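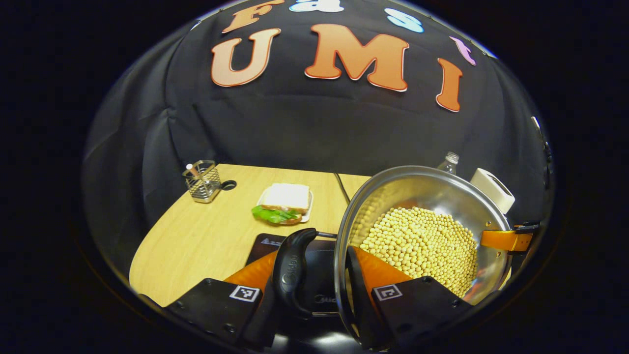
搬厨房这件事,写给还在犹豫的人

2025-03-14

赶着发。锅还没洗完,先写。

上期问的人太多,一个个回不过来,干脆整期就讲这个:Truramora的小饭桌从Jirine楼上搬出来,搬到宁路(就是门牌上写Ninh的那条,导航搜中文搜不到,搜拼音字母才行)。为什么搬,怎么搬,钱花在哪儿,哪些东西我以为重要结果不重要。没什么章法,想到哪写到哪。

为什么搬

排风。就两个字。

Jirine那间房什么都好,采光好,房东好说话,楼下就是菜场。但排风口朝着邻居的阳台。炒一次辣椒,楼上楼下一起咳。我们后来改成不炒辣椒,再后来改成不炒,菜单越写越像病号饭。去年六月那一阵最难熬,窗户不敢开,关着又闷,客人吃到一半拿菜单扇风。

有人问能不能换个大功率的油烟机解决。不能。机器功率再大,风道就那么细,拐了好几道弯,风出不去,光剩下响。Tín Phí来看过,拿一张餐巾纸贴在排风口上,纸晃了晃,掉了。他说你换什么机器都一样,先看管子。这句话值得写大一点:先看管子。看房的时候别看灶台新不新,别看瓷砖什么颜色,先问风从哪儿进、从哪儿出,出去以后对着谁家。

还有进风。很多人光想着抽,忘了补。门窗一关,抽风机一开,厨房门拉都拉不动,那就是没有补风。火苗也会往一边歪。新地方后墙有一扇高窗,能开一条缝,不挡手不吹火,我看到那扇窗基本就定了。

找房子

看了不少,合适的少。列几条踩过的坑:

房东说"以前也是做吃的",要追问做什么吃的。卖奶茶的和炒菜的,电、水、排污,根本不是一回事。有一间以前做冷饮,插座很多,下水管细得像吸管,煮面的水倒下去半天不走。

晚上去看一次。白天安静的街,晚上可能是停车场。反过来也有。宁路白天看着冷清,傍晚遛狗的、接孩子的都从门口过,挺好。

下雨天去看一次。墙角有没有返潮,门槛进不进水,一目了然。这一条是Cleiton Godoy教我的,他开面包房之前把每一间候选的房子都等到下雨才签。急性子的人做不到,我也差点没做到,合同都打印好了,那天下午突然下雨,跑过去一看,门口好大一滩。没签。

问清楚垃圾怎么收。厨余桶放哪儿,谁推出去,几点之前推出去。这种事签约前没人提,入住以后天天提。

钱

直接说数。押金900。头一回搬东西的车和人,225。后墙那扇窗重新打胶、换把手、加纱网,344。别的零零碎碎没记全,记帐的本子在箱子里,箱子在箱子下面。

押金那笔本来要得更多,谈下来的。谈的办法很笨:把我们每次做完饭以后的清洁清单打出来给房东看,灶台怎么擦、滤网什么时候拆、地漏怎么冲。房东看完没说话,过了一晚发消息说可以少收。我不敢说清单一定管用,可能他本来就想降。但清单反正要写的,写了就带上。

窗的钱不算便宜,有朋友觉得租来的房子花这个钱不值。我的算法是按用的次数分摊,一晚一晚分下去,比买束花还便宜。而且不修的话,夏天蚊子直接飞进汤里。

没花的钱也说一下。没买新锅,没换招牌,没做门头灯箱,没印名片。原来打算买一台Julex的二手冷柜,去看了,门封条松了,卖家说换一条就行,我问那你怎么不换。不买了,先用家里那台顶着。挤是挤,逼着我少囤,反而扔得少。

装箱的顺序

这部分问的人最多。我的办法不一定对。

最后要用的最先装。过年才拿出来的大盘子、漏勺里最大那一把、从来没成功过的蛋糕模具,先装。装的时候就该问问自己要不要带走。蛋糕模具我没带走,送给Cleiton了,他看了一眼说这是布丁模。

最先要用的最后装,单独一箱,箱子外面四面都写字。光写顶上没用,箱子一摞就看不见。这一箱里:一口锅,一把刀,一块砧板,洗碗布,洗洁精,打火机,盐,油,茶叶,卷纸,垃圾袋,剪刀。剪刀别放箱子里!!放口袋里。我把剪刀封在箱子里了,用钥匙划了一路胶带。

调料瓶竖着装,瓶口先蒙一层保鲜膜再拧盖子。酱油瓶不要相信它的盖子。醋也不要。香油尤其不要。

干货全部倒进带盖的桶或者厚袋子,原来的纸包装一律不要,搬一次破一半。倒的时候贴条,写品名和日期,别相信自己的眼力。糯米和大米搬完家以后我分了一个晚上,绿豆跟黑豆倒好认。香料别跟茶叶放一个箱子,我的龙井现在是花椒味。

刀。每一把用厚纸板夹住,胶带绕两圈,箱子外面写"刀"。搬运的人有权知道。

玻璃罐用擦碗布和围裙裹,省报纸,到了也不用找地方扔。泡菜坛子别搬满的,汤水先倒出来另装,坛子空着走。我抱着满坛子坐车坐了一路,到红绿灯就往怀里浪一下,那件外套洗了几遍还有味。

插线板卷好以后写上原来插什么。听着多余,到了新地方在来谢我。

第一周会发生什么

什么都找不到。正常。

水龙头的热水在左还是在右,手要重新学。开关在哪儿,手要重新学。走到原来放垃圾桶的位置扔东西,扔地上了,弯腰捡起来,下一回接着扔地上。Tín来帮忙的那天也扔,他第一次进这间厨房,居然也往同一个地方扔,可见那个位置确实该放个桶。后来就放那儿了。

所以我的建议是别急着定位置。先把东西摊着用几天,看手往哪儿伸,哪儿就该放什么。我以前喜欢画图,方格纸上把柜子量好画好,搬进去一件件按图摆。这次没来得及画,倒是顺手得多。碗最后放在水池右边矮柜里,图上我绝对不会这么画。

火力也要重新认。同一口锅,同样的量,新灶火猛,头两天的炒饭全是锅巴。先做汤,做炖的,做不怕过火的,等摸清脾气再炒。头一顿别请客。我请了,后悔。那晚的鱼,来过的人请忘掉。

跟邻居打招呼

搬进去头一天就去。别带吃的,有忌口、有过敏,人家收了为难。就带一张嘴和一张写了电话的纸条。讲清楚哪几个晚上做饭、大概几点收、味道大了请直接打电话。真有人打来过,说的是我们门口的自行车停歪了,挡了他推婴儿车。挪了。以后都靠墙停,来吃饭的各位也请靠墙停。

在Jirine的时候我们就没做这件事,心想低调点好。低调到最后邻居在楼道里贴纸条,字写得很客气,越客气越难受。早点去敲门,后来那半年大家都好过。

还有一个好处没想到:隔壁阿姨知道哪个水电师傅随叫随到,哪个只收钱不来。这种消息网上搜不到的。
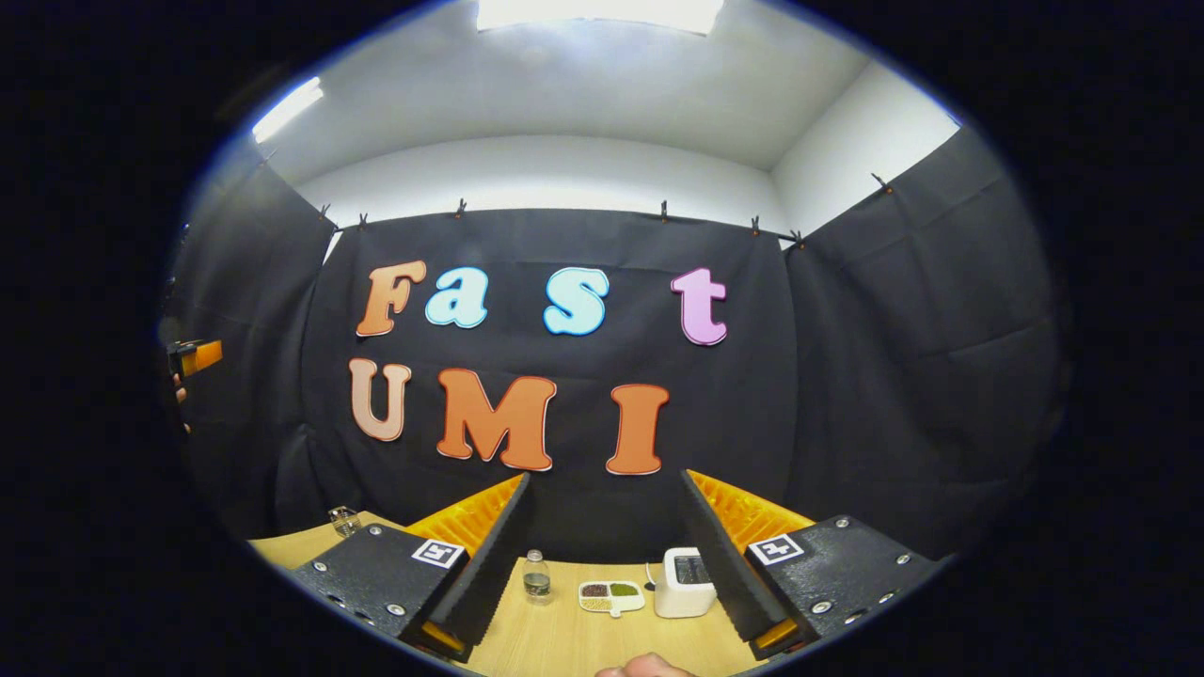 饭桌的大小和菜单是一回事,我以前分开想,吃了亏。桌子大了,自然就想多摆菜,摆多了厨房跟不上,前头的凉了后头的还没熟。这次干脆倒过来,先定能同时出几道热菜,答案是3,再去配桌子。桌面也有讲究,像上面这种浅色木头的,好看归好看,酱油滴上去就得马上擦,热锅不能直接落,垫子要备够,吃咖喱的晚上我会铺一层布。铺了布又有铺了布的麻烦,杯子放不稳,小朋友爱拽。没有十全的。高度倒是可以挑:坐下以后胳膊肘能自然搁上去,端汤的时候不用抬肩膀,就行了。买之前一定坐着试,站着摸没用。

椅子随便。这话可能得罪人,但一顿饭的功夫,椅子不晃就够了。多备几块毡垫贴脚底,楼下会感谢你。

灯要讲究。顶上那盏白灯一开,什么菜都像食堂。换暖一点的,位置压低一点,别低到站起来撞头。我撞过。

菜单怎么改

排风好了以后第一件事当然是炒辣椒。炒了。没人咳。差点哭出来。

然后发现不会写菜单了。在旧地方写了那么久"不能做什么",脑子里全是不行:不行煎、不行爆、不行起大油锅。忽然都行了,反而写了个四不像,一桌全是重口,吃到后面大家拼命喝水。Cleiton那晚坐在门边,筷子放下来说了句,你是不是攒了一年的火。

现在的写法:一道要火的,一道慢的,一道凉的,主食,汤。要火的只放一道,放在人都坐齐了以后。慢的下午就上炉,不占手。凉的上午拌好调料,临上桌才浇,提前浇了出水。汤放最后,有人赶车可以先走。甜的看当天有没有力气,没力气就切水果,大家也没意见。

写完念一遍给别人听。眼睛看着都觉得好,念出来就知道哪儿重复了。上个月有一晚,念到第二句Tín就打断我:怎么都是蒜。一看,真的都是蒜。

买菜也改了。以前下楼就是菜场,缺什么跑一趟,一晚上能跑好几趟。现在走过去要一会儿,单子就得前一晚写好,按摊位的顺序写,从进门往里排,走一遍就齐。忘了的就算忘了,改菜。改出来的菜有时候更好,比如没买到香菜那次的薄荷。有时候不好,比如没买到土豆那次,别问。

几件后悔的事

没拍旧厨房。钥匙交了才想起来。墙上有一块是大家量身高画的线,房东估计已经刷掉了。

没早点断舍离。搬了一整箱外卖送的小醋包过来,又原样扔了。运费照付。

燃气过户办晚了。这个要提前去办,要带的证件先打电话问,不要像我一样跑了一趟回来再跑一趟。水电还好,手机上能弄。

通知发晚了。有客人照旧去了Jirine,在楼下等到天黑。对不起,下次来甜品算我的。地址我在每封信底下都会放,麻烦也转告一下不看邮件的家人朋友。

不后悔的:请了人来搬。本来想全靠朋友,后来想想,冰箱砸了谁的脚都不好交代。朋友请来拆箱、吃饭,力气活花钱。那225是这次花得最痛快的一笔。

回几封信

问新地方能不能带狗的:门口可以栓,里面不行,厨房是敞开的。有水碗。

问素食那晚还办不办的:办,汤底单独一口锅,勺子也分开,放心。

问可不可以只来帮厨不吃饭的:可以,但你会吃的。

问Cleiton的面包还供不供的:供,他骑车送过来,下雨天会晚一点,晚了就先上汤。

问排风管子到底怎么看的:拿张薄纸,贴在进风口,机器开到平时用的那一档,看吸不吸得住。再到外面去看出风口有没有风。门窗开着试一次,关着再试一次,两次差很多就是补风不够。再看不明白就写信来,附上管子走向,手画的就行,我转给Tín。他答应看,没答应看得快。

报名还是老办法,回这封信,写人数和忌口。忌口写细一点,"不太能吃辣"和"一点辣都不行"差得远。临时来不了也说一声,半夜发也行。

先到这儿,锅真的要洗了。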